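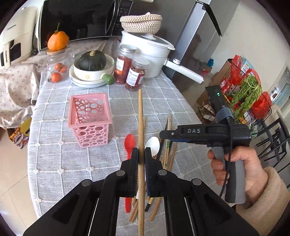
# Chapter 7: When the Grip Lets Go

Start with a fault, not a theory. Harju line, January, night shift. Two-finger gripper, thin round stock, 1,944 good picks in the log. Then a drop. Then another. No alarm either time.

Tsung-han Chow was on the line and did what most of us would do: turned the force up. Worse. The rod rolled between the pads, swung, and hit the guard. He reached in to clear it with the arm only paused. Paused is not stopped. Bruised wrist, lucky.

What the report found (Pui-shan Chu wrote it, full text at the back of the book):

- pads worn in the middle, fine at the ends
- closing check looked at finger width only, and a thin rod is hardly wider than nothing
- pause button and stop button same colour, side by side

Keep all of that in mind while you read. Long thin things are hard to hold. Small contact, lots of leverage, and they turn aboout the pads if you pick them off-centre. A chopstick will teach you this as well as a steel rod will, and it hurts less.

Before section 7.1: write down how you would detect the drop. Use 2 signals, not one. Hsueh's method comes later, dont look ahead.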